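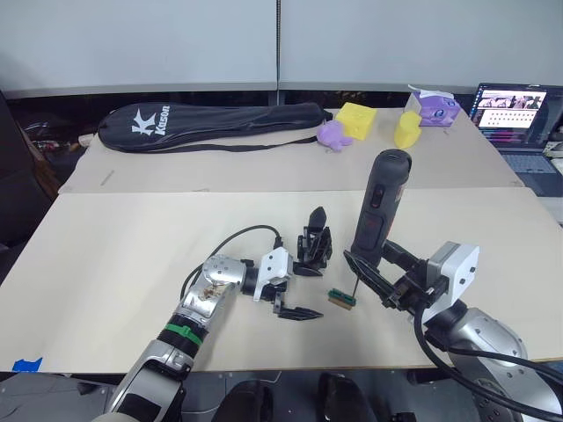
Right gripper holding the black handheld, left one in the space next to the little board.

Two arms or one for a small bench? Budget help pls

Posted in Equipment & Purchasing

Tzu-hsuan Ko

Trying to write a budget request for a second bench, need it in before the end of August. Current bench is two arms on the near table, parts and odds and ends on the far one, laptop at the end. Work is mostly picking up small handheld units, holding them upright, and moving little boards and connectors near them. Some soft stuff too, toys and bags, for the grasping tests.

My manager wants to know why bench two can't be one arm. Fair I guess. I have 9 thousand for everything that isn't an arm – tables, grippers, cables, spares, mounts. Arms come out of a different pot but I still have to justify the number.

What I'm stuck on:

How many spare fingers do people buy up front? Ours are the black pointed kind, and I have no idea what a normal replacement rate is.

Is it worth paying for proper cable routing? Quote from Videll has a dress kit at 346 per arm and that seems like a lot for clips and sleeve.

Tables. Can I get away with plain office tables again or do I need a real base?

Not looking for "it depends" lol. Numbers if you have them.

Plalumwood

We run four benches, two with pairs and two singles. Get the pair if any of your tasks are hold-with-one-work-with-other. Yours sound like they are. On a single you end up buying a fixture for every part you want held still, and fixtures add up fast. We spent 500 on fixtures for one single-arm bench in the first few months and then the product changed shape and most of it went in a drawer.

Way to put it to your manager – list the tasks, mark which need two hands. If it's more than a third, pair. If it's two or three odd ones, single plus a decent vise.

Fingers: two full spare sets per gripper to start. Pointed tips wear or get bent when somebody drives them into the table, which will happen in week one. Order the screws too. Seperate line item, because purchasing will kick it back if you bundle it.

Cable kit: I'd pay it. Yours loop out from the wrist and over the gripper, same as ours did. Fine at slow speed. Then one day it snags on a bag strap and you're down waiting for a cable. Our replacement was 83 plus shipping, but the wait was the real cost. If 346 is too much, ask if they sell the sleeve and clamps without the install. Videll did that for us, had to ask twice.

Flodik

just get one arm and see. you can always add later

Ásgeirsdóttir

Adding later is not so simple, sorry Flodik. If you think there's ANY chance of a second arm, buy the base and the power for two now. We didn't. Ended up moving the first arm four inches over and redoing all the saved positions, took most of a month with everything else going on.

Tables – plain ones are ok for the far side where stuff just sits. For the side where the arms work I'd want something heavy that doesn't shift when someone leans on it. Check the height against your arm mount before ordering, not after (ask me how I know). Some 500 per table is what I'd put down, less if you find used.

Also leave money for boring things. Tape, bins, a second chair, a monitor arm so the laptop isn't taking up the end of the table. We always forget and then its coming out of the spares.

Tzu-hsuan Ko

Thanks, this helps a lot. Did the task list thing at lunch and well over half need two hands, so going in for the pair. Two finger sets per gripper, cable sleeve without install if they'll sell it, heavier table for the front only. Will ask Videll about base lead times tomorow morning.

Plalumwood

Ask them for the lead time in writing. Ours slipped.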